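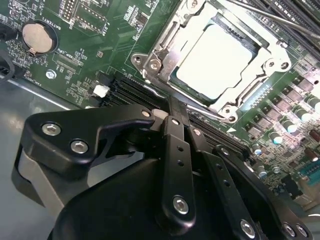 by Corinne Maddow

I've had the side off the old Dunden workstation since Monday and I'm not sure I want to put it back on. There's something about a green motherboard that makes me feel fourteen again, when every computer I owned was somebody else's cast-off and the boards were all this color. The newer stuff is black on black with lights in it, and it's lovely, but I can never find anything.

Anyway! The plan was just to add memory. I got a bag of used sticks from Faneo for $40 (two good ones and two the seller called "probably fine") and figured I'd be done before dinner. Then I saw how much dust was in the case and, well, that was July.

The memory slots are black and they run right alongside the processor socket, so you do everything with your hand half in somebody else's yard. I took the cooler off while I was at it, cleaned up the old paste with rubbing alcohol and a coffee filter, and had a good look at the socket. I love these things. You get that stamped metal bracket, the plate that clamps down over the chip, and a long skinny lever along the side that takes way more force than seems polite. I always close it with my eyes half shut.

Now, the two "probably fine" sticks. One was fine. The other made the machine beep at me like a truck backing up, so I went through the usual routine - one stick, one slot, power on, wait, power off, swap. It was the stick. I wrote to Faneo and they sent another without any fuss, so no complaints there.

A few things I'd pass on if you're doing the same to one of these. Push the little end clips all the way open first. Press on both ends of the stick, harder than you think, until it clicks. And keep your sleeves away from the capacitors, I snagged a cardigan on one and had to go sit down for a minute.

It's now running Fusbridge for my photo backups, 2,567 pictures copied over on the first night, mostly the dog. The fan is still louder than I'd like. I've got my eye on a quieter Hoshino one but the mounting holes look different in the listing, so if anybody has tried one in a Dunden case, please leave me a comment before I order it.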